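The Wanon ships in one long box, and it's heavier than it looks, so get somebody to take the other end. I've set up four of these folding threshold ramps now (two at my mom's place, one at the Dolley Street library, one for my neighbor Duarte Matos) and I've made most of the mistakes already. What follows is the set-up part. Cleaning and storage come later in the guide.

## 3. Setting up the ramp

### 3.1 Before you unfold anything

1. Measure the rise, from the ground straight up to the top of the door sill. The Wanon handles a rise of up to 6 inches. If yours is taller, stop right there and look at the longer Gillau model!
2. Sweep the landing. Grit under the top lip makes the whole thing rock, and you'll blame the ramp for it like I did.
3. Check the width of whatever is going to roll over it. Measure a wheelchair fully open with the seat pulled flat, at the widest point, which on most chairs is the hand rims. Write the number on the inside cover of this guide.
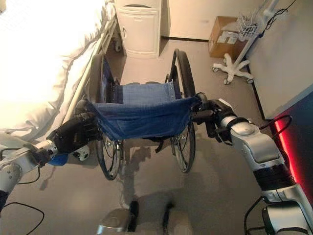
4. Look over the door itself. If it swings outward, the ramp has to sit clear of it, or you'll be stuck on the wrong side of your own front door with the groceries.

> **Note:** The printed load limit is 300 kg, and that means rider, chair, bags, everything together. A power chair eats up a lot of it.

### 3.2 Unfolding and placing

1. Lay the folded ramp on its side, hinge up, and open it like a big book. Keep your fingers off the hinge. I mean it, I lost a thumbnail to this one.
2. Tip it flat so the grippy side faces up.
3. Set the top lip on the sill with 20 mm of overlap at the very least. More is fine.
4. Push the two safety pins through the lip holes and into the sill brackets. If you don't have brackets yet, the kit is bag C, and you'll want a drill and a decent masonry bit (mine is an old Thomas and it went through the concrete just fine).
5. Walk up and down it a few times. Stomp a little! You're listening for a clunk, and a clunk means one corner isn't touching. Slide a rubber shim under that corner and try again.

**Caution:** Don't use the ramp with just one pin in. It will feel solid right up until it slides.

### 3.3 First roll

1. Go up empty first, pushing the chair from behind, nice and slow.
2. Stop halfway and put the brakes on. The chair should stay put. If it creeps, sort out the brakes before anybody sits in it.
3. Come down backward, with you on the downhill side.

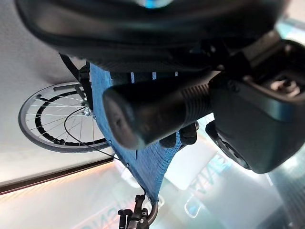
4. Now do it with the rider, and have a second person standing by for the first couple of tries. My mom insisted on going solo by Tuesday, but she's like that.

If something still feels off after all this, flip to page 94 for the list of rattles and squeaks. Replacement shims are sold in packs, and I'd grab a spare pack before December, as the rubber gets stiff in the cold and the old ones start popping out.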